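Print this page
E-mail this to a friend

A Desk Worth Keeping: Hermine Camenzind on Small Offices, Old Hutches and Brick

Hermine Camenzind has been setting up small home offices in Enstead for long enough that people stop her at the hardware store to ask about shelf pins. She loves it. "I'll talk about shelf pins all day," she says, and over two pots of coffee she very nearly does.

Her business, Flestura, takes on rooms that other decorators find too small or too plain. She has finished 291 of them so far, and she keeps a paper card for each one with the wall measurements on the front and the owner's complaints on the back. "The complaints are the useful side. People write that the printer has no home, or that they can't find their tax papers. Nobody writes that the walls are the wrong white."

We met at the study on Tanner Street that she has been working on since October, and she was eager to get to the furniture. 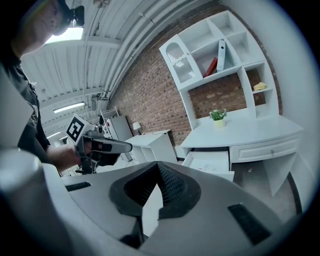
Camenzind is a great believer in the hutch desk, a piece that plenty of people hauled to the curb years ago. "It's a whole office standing on one patch of floor!" she says. "You get your work surface, you get your storage, and it all goes up instead of out." She picks them up secondhand whenever she can, usually for less than $200, and spends a weekend tightening and cleaning. The white one on Tanner Street is a favorite, mostly for its mix of open and closed storage. Binders go in the open grid, a red one and a white one at the moment, where a hand can find them without much thought. Anything homelier goes behind the glass door, and the frosted pattern takes care of the rest. "Clear glass means you have to be tidy," she says. "I'm not that tidy, and neither are my clients."

She is just as happy about the wall. Her first piece of advice to anyone with brick indoors is to live with it for a winter before buying paint. Brick does make shelving harder, she admits, and she would much sooner stand a tall piece in front of it than drill into old mortar. "Red brick and white furniture - I could do that pairing 100 times and still get a kick out of it."
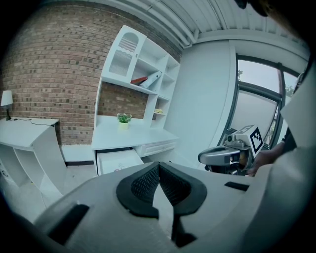
White desk and hutch against the brick in the Tanner Street study.

What comes next is the part she calls the boring week, when the owner uses the room and she stays away. No new baskets, no labels. After that she comes back and moves things to wherever they have been landing anyway. On a Drutata job last year, that meant giving up a whole shelf to mail. "I had such a nice plan for that shelf," she says, laughing. "The mail won - it usually does."

For readers starting on a room of their own, she suggests emptying one shelf and leaving it empty for 4 days. If something turns up there by itself, that is its shelf.

Print this page
E-mail this to a friend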